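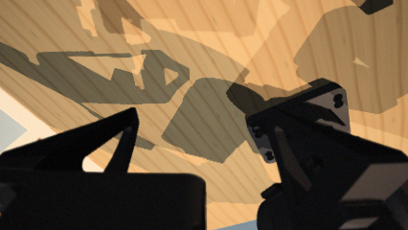
Simulation, vue rapprochée : les deux parties de la pince au-dessus du plateau, ombres activées.

De : Yutong Jia
À : liste zirnamel-manip
Objet : Re: [zirnamel-manip] Arrêts intempestifs sur le tri S/M/L, suite

Bonjour à tous,

Je réponds dans le texte au message de Jasper, en élaguant ce qui a déjà été traité. Version courte pour ceux qui suivent de loin : le défaut est reproduit, la cause principale est identifiée, le correctif proposé sur la branche Kostis ne suffit pas, et il reste un point de sécurité que je considère comme ouvert.

Jasper Verhoeven a écrit :
> Sur la dernière série j'ai encore 7 arrêts d'urgence logiciels en
> 80 essais. Tous avec le même code (collision imminente, zone
> plateau), tous pendant la descente, pince ouverte. Au rejeu de la
> trajectoire je ne trouve aucun contact. Les efforts articulaires
> restent plats jusqu'au déclenchement.

Je retrouve exactement cela ici. Même code, même phase. J'ai rejoué les 7 journaux avec le vérificateur géométrique hors ligne, qui travaille sur les maillages et ignore les caméras : aucune intersection, et la marge entre les doigts et le plateau est restée supérieure au seuil dans tous les cas. L'arrêt vient donc de la chaîne de perception. Le planificateur fait ce qu'on lui demande.

> Deming pense à une dérive du calibrage main-œil. J'ai refait le
> calibrage deux fois, sans changement.

Le calibrage est hors de cause. En simulation, la transformation caméra-pince est lue directement dans le modèle, sans estimation, et le défaut persiste avec la valeur exacte. Deming avait de bonnes raisons d'y penser, le symptôme de mars y ressemblait beaucoup, mais à l'époque l'erreur croissait avec la distance, alors qu'elle apparaît cette fois uniquement près de la surface.

> Est-ce que quelqu'un a essayé sans les ombres ?

Oui, et c'est le point décisif. Avec les ombres portées désactivées dans le moteur de rendu, toutes choses égales par ailleurs (même graine, même trajectoire, même texture de bois), aucun des 7 essais fautifs ne déclenche d'arrêt. Avec les ombres, ils le déclenchent tous.

Le mécanisme, tel que je le comprends. Le module Kong segmente l'image de la caméra et classe en « corps du robot » tout ce qui est sombre, à bords droits, et relié au bord de l'image. Les pixels ainsi classés sont comparés à la silhouette attendue, calculée depuis la cinématique. Ce qui dépasse de la silhouette est traité comme un obstacle inconnu, projeté sur le plan de la table et gonflé de la marge de sécurité. Or l'ombre d'un doigt noir sur du bois éclairé par plusieurs sources présente toutes ces propriétés : contour anguleux, contraste fort, continuité avec la pièce qui la projette. Plus la pince descend, plus l'ombre se rapproche du doigt, et les deux régions finissent par fusionner. Kong annonce alors un obstacle au ras du doigt, et le superviseur coupe.

Le cas se complique quand plusieurs ombres se recouvrent. Les taches de bois clair enfermées dans une zone sombre produisent des contours intérieurs que Kong interprète comme des ajours de la pièce. Dans un des journaux, il reconstruit ainsi un troisième doigt complet, avec un score de confiance supérieur à celui du vrai.
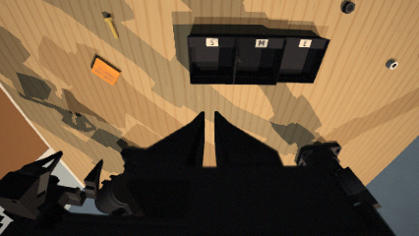

Pour la configuration de test, je suis resté sur la scène standard de Kemilville : le bac noir à trois compartiments étiquetés, le boulon jaune, les écrous hexagonaux noir et gris argent, la boîte orange à plat sur la table. Je n'ai rien déplacé entre les variantes. Les essais partent pince ouverte et à vide, ce qui écarte l'hypothèse d'un objet mal saisi qui dépasserait des doigts, évoquée plus tôt dans ce fil.

Une remarque au passage sur l'étiquette du compartiment L. Vue sous un angle prononcé, elle peut se lire comme un E, et le lecteur d'étiquettes renvoie parfois cette valeur. Le superviseur ne s'en sert pas, donc cela n'intervient pas dans les arrêts, mais l'affectation des pièces en dépend. J'ouvre une fiche séparée. Merci de ne pas mélanger les deux sujets ici.

> Hongmei a poussé un correctif sur la branche Kostis, qui relève le
> seuil de contraste. Chez moi on tombe à 5 arrêts. Je propose de
> fusionner et de continuer à ajuster.

Je suis contre la fusion en l'état. Relever le seuil de contraste réduit bien les faux positifs, mais par un moyen qui dégrade aussi la détection réelle. J'ai fait l'essai suivant : les 80 trajectoires de la série, avec un obstacle factice sombre posé sur le passage de la pince. Avec la version actuelle de Kong, l'obstacle est détecté à chaque fois. Avec la branche Kostis, il est manqué dans 9 essais, et dans ces 9 essais l'obstacle se trouvait au moins en partie dans une zone d'ombre.

On échange donc un arrêt inutile contre une collision non détectée. Le premier coûte un cycle et une remise en marche. La seconde, sur la cellule physique, peut coûter un doigt de pince ou bien davantage si quelqu'un a la main dans la zone. Je rappelle que la fonction de Kong n'est pas une fonction de sécurité certifiée et que le limiteur d'effort reste actif en aval, mais on sait que plusieurs utilisateurs de la liste ont desserré ce limiteur pour les insertions en force.

Deming, tu demandais hors liste si l'on pouvait simplement masquer la zone autour de la silhouette. J'ai regardé. Le masque devrait être assez large pour couvrir l'ombre dans toutes les configurations d'éclairage, et à ce compte il couvre aussi l'espace entre les doigts et la table pendant le dernier tiers de la descente. C'est précisément là que la détection est utile.

Ce que je propose à la place :

1. Prédire les ombres. En simulation, la position des sources est connue et la silhouette portée se calcule comme la silhouette directe. Sur la cellule physique il faudra une estimation des sources, à refaire quand l'éclairage change.

2. Exiger une confirmation par la profondeur avant de déclarer un obstacle. Une ombre est au niveau du plateau, un obstacle réel a une épaisseur. La carte de profondeur est déjà publiée, Kong ne la lit pas. Point faible : les objets très plats. La boîte orange est un bon cas limite et il faudra la garder dans le jeu de test.

3. Ajouter au jeu de non-régression les 7 journaux fautifs et les 9 cas manqués de la branche Kostis. Tout correctif devra passer les deux groupes.

J'ai une ébauche du point 2. Elle supprime les 7 arrêts et conserve la détection de l'obstacle factice, y compris dans l'ombre, mais elle ajoute un retard d'une image que je n'ai pas encore caractérisé à pleine vitesse. Tant que ce n'est pas fait, je ne la publie pas.

> En attendant, peut-on au moins désactiver l'arrêt pendant la
> descente ? Les séries de nuit ne vont jamais au bout.

En simulation seule, oui, avec le paramètre prévu pour cela, et à condition que les journaux portent la mention. Sur la cellule physique, non. Dehua a vérifié que le fichier de configuration est partagé entre les deux cibles dans l'installation par défaut : un réglage fait pour la simulation part tel quel sur le robot au déploiement suivant. C'est le point que je laisse ouvert, et à mon avis il est plus sérieux que les arrêts eux-mêmes. Tant que les deux fichiers ne sont pas séparés, merci de passer la désactivation en ligne de commande et de ne jamais l'écrire dans la configuration.

Jasper, pourrais-tu me transmettre les journaux de tes 5 arrêts restants, avec la graine et la version du moteur de rendu ? Je voudrais vérifier qu'il s'agit d'un sous-ensemble des 7 et non de cas nouveaux. Hongmei, si tu es d'accord, je reprends ta branche pour y ajouter les tests, sans toucher au seuil.

Cordialement,
Yutong Jia

--
zirnamel-manip : liste de discussion des utilisateurs de Zirnamel, manipulation et tri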